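August, late. 11 pm and still at Brornton. Planner finally builds on Dalva's machine, took 7 tries, wrong version of the collision libary the whole time. Grr. Moved the grasp scoring out of the main loop – cycle down to 181 ms from 325. Dalva Dantas wants it merged tomorow, I want one more night of logs first.
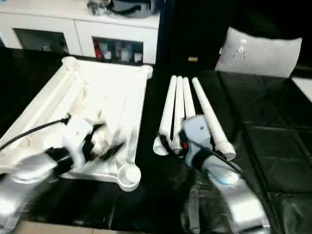
Scoring still treats each arm as if it had the table to itself. Bad with four white tubes on black, tips all leaning together, right gripper in between them. Need a shared cost for both arms. Ask Rangel re the solver. Bed.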